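Student Robotics Club > Guides > Laundry task

Teaching the arm to load the washer: a guide for new members

Posted 4 Sep 2020 by Tsehay Ambaye

These are the steps our team uses to record demonstrations for the laundry task. Read them once before your first session and keep them open on the bench laptop while you work. You need two people, one driving and one at the keyboard. The project folder is called Tufa and all the scripts named below are in it.

Before you start

Sign the lab sheet. Check that the red stop button is within reach of the keyboard person and press it once to make sure the arm goes limp. Reset it and home the arm with the script home_arm. If the arm stops short of home, do not push it by hand. Run the script again, and if it fails twice, write to Ajith Krishnan.

Step 1. Set the starting position

Put the basket on the floor in front of the washer, below the door. Leave enough room for the door to swing. The hinge is on the left, so the door opens to that side and the basket should not sit too far over. Move it a little between recordings. If it is in the same spot every time, the model learns the spot and misses when the basket shifts.

Put one item in the basket to begin with. Soft, thick things are easier to grip than thin shirts. Start with the door closed.

Step 2. Check the wrist view

Open the viewer and drive the arm to the ready pose with the fingers wide open. You want both fingertips, the basket and most of the round door in view at the same time. If the basket is hidden behind the fingers, raise the wrist a little and look again.
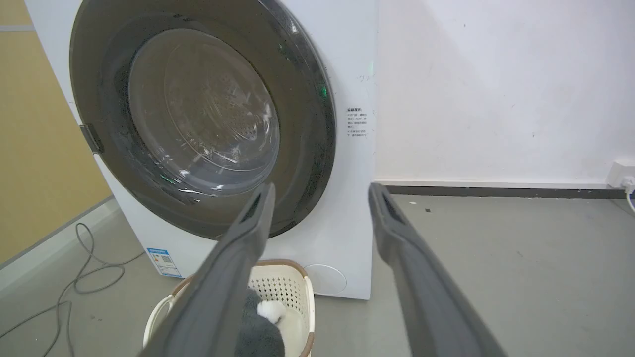 Step 3. Record

The keyboard person says "go" and starts the recorder. The driver opens the door, picks up the item, places it in the drum, lets go and backs out. Move at an even speed. Long pauses have to be trimmed later, and Gebremedhin Assefa does all of that by hand.

A good run takes around 60 seconds. If you drop the item, stop and mark the run as failed. Keep the file, as we use the failed runs for testing.

Step 4. Name and save

Use your initials, the item and the run number, with no spaces. Copy the files to the team drive before you leave. Our goal for September is 600 good runs, and each pair should plan on 16 per session.

Common problems

Fingers close on the basket rim: you came in too low. Back up and approach from above.

Item hangs out of the drum: go in deeper before you open the fingers.

Viewer freezes: close it, unplug the camera, wait a few seconds and plug it back in.

Questions go to Hawi Ejigu or the club mailing list.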